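Nutholm, guest room arm, repeat inspection
January 21, 2023
Checklist: Narnstead house rules for mobile arms in furnished rooms, 25 items. Only the items with something to say are written up below. The rest were ticked and are in the folder.

Inspector: Fumiko Katayama
For the supplier (Zernelska): Adom Akolgo
Comments added afterward by Takeshi Mizuno and Kanako Aoki

I'll say at the start that I don't think a ticked box proves much. Half the items on this list ask whether a document exists. I have marked those "paper only" so that no one mistakes them for something I tested.

## A. Before power is on

- [x] **A1. Risk assessment names the actual room.** Paper only. It does name the room, but the furniture list reads like it was copied from a catalog. "Bedside unit" could be anything. Ours is a round table with a curved drawer front, and a curved front gives a gripper a different edge to deal with than a square one.
- [x] **A2. Stop button within reach of the operator.** Tested from the chair and from the doorway. Works from both.
- [ ] **A3. Stop button within reach of anyone else.** Fail. There is one button and the operator is holding it. If the operator is the one who gets pinned, I'd like to know the plan.
- [x] **A4. Indicator lights explained on a card.** Paper only. The card has a line for green and a line for red. It doesn't say what to do when both are lit on different pieces of equipment, and a housekeeper walking in has no way to tell which one matters to her. 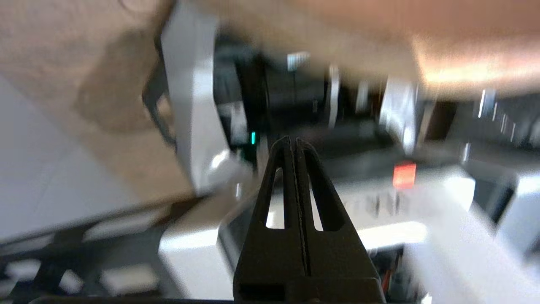 Adom's answer on A4 was that staff are trained. Training is item D2 and I'll get to it. A card that only makes sense to trained people should be kept where trained people are, and the one at Nutholm is taped up by the door for everybody.

- [x] **A5. Loose wiring secured along the full travel of the arm.** Passed on the second try. Please look at it again after a week of use, not on the day someone has tidied up for me.

## B. Speed and force

- [x] **B1. Top speed near a bed or chair is 200 mm per second or less.** The setting reads 200. I asked for a measurement and got the setting read out to me a second time. Passed under protest.
- [ ] **B2. Speed limit stays on after a restart.** Not shown. Adom says it does. I believe that he believes it.
- [x] **B3. Grip force limited for household objects.** Passed for the objects on the list, which are a cup, a book and a folded towel.
- [ ] **B4. Supplier has tested the objects the arm will really handle.** Fail. A TV remote isn't on the supplier's list, and it's the first thing any guest will ask for. It is also covered in buttons. Squeezing it from both sides is fine as long as the fingers stay on the sides. I want a written rule about where on the case the fingers may go and what happens if it slips round in the grip.
- [ ] **B5. Finger surfaces checked for wear, with a limit stated.** Fail. The fingers have white and gray scratches along the edges. That may mean nothing at all. The manual says to replace them "when worn" and gives no picture, depth or number of hours, so two inspectors could look at the same pair and disagree, and both would be following the manual.

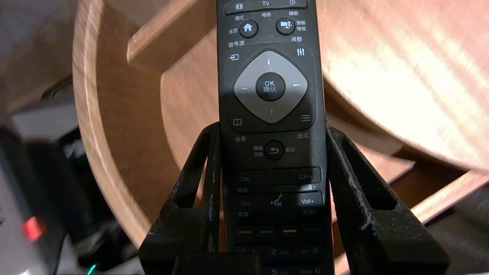
## C. Furniture and tight places

- [x] **C1. Arm does not enter a gap it can't back out of.** Tried four times between the bedside table and the bed. It backed out each time. Four tries is what we had time for and I wouldn't build a safety case on it.
- [ ] **C2. Open drawers are treated as obstacles.** Unclear. The software is supposed to spot a drawer that has been left part open. Nobody could tell me how far open it has to be before it counts.
- [ ] **C3. Cords and cables.** Fail. The desk telephone has a coiled cord that drapes down over the keypad. Coiled cords stretch before they pull, so by the time the arm feels a load, the phone is already on its way. The rule says "avoid cords." I'd like the rule to say how.
- [x] **C4. Soft furnishings.** Pass, with a grumble. Bedding moves. Whatever clearance you measure with the sheets smooth is gone once a person has slept there, and the test only asks for a made bed. The corded edge on the cushion deserves a line too, as something a fingertip could hook.
- [ ] **C5. Small objects on the floor.** Not tested. There is no procedure for it.

I was told C5 is covered by "good housekeeping." Good housekeeping is what we ask of people. If the arm depends on a clear floor, then checking the floor is a step, and a step needs a name and a signature next to it.
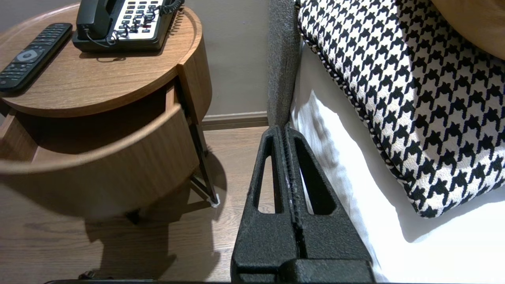
Kanako Aoki disagrees with most of section C. Her comment reads: You are grading a bedroom as if it were a factory cell. We can't fence off a bed. If every cord and cushion is a fail, the list will never pass anywhere, and people will stop filling it in. I would keep C3 as a fail and turn C2 and C5 into observations.

My reply to Kanako: I'll accept that for C2 when I've seen the number. C5 stays open.

## D. People

- [x] **D1. Operator named for each session.** Paper only.
- [ ] **D2. Training record for everyone with a key to the room.** Fail. The record covers operators. Housekeeping have keys and aren't on it.
- [x] **D3. Incident log in use.** There are 564 entries since October. Takeshi Mizuno notes that most are "paused, resumed" and wants them filtered out. I would leave them in until someone has looked at why it pauses so often.

## Open actions

1. Second stop button (A3): Zernelska
2. Measured speed, with the method written down, before and after a restart (B1, B2): Zernelska
3. Grip rule for the remote and a wear limit for the fingers (B4, B5): Adom Akolgo
4. Drawer distance and cord procedure (C2, C3): Adom Akolgo, with Kanako
5. Floor check added to the start sheet (C5): Shota Sugawara
6. Training list matched against the key list (D2): Shota Sugawara

Result: not passed. Supervised use may continue at the current speed setting, with the phone cord kept out of the arm's reach until item 4 is closed.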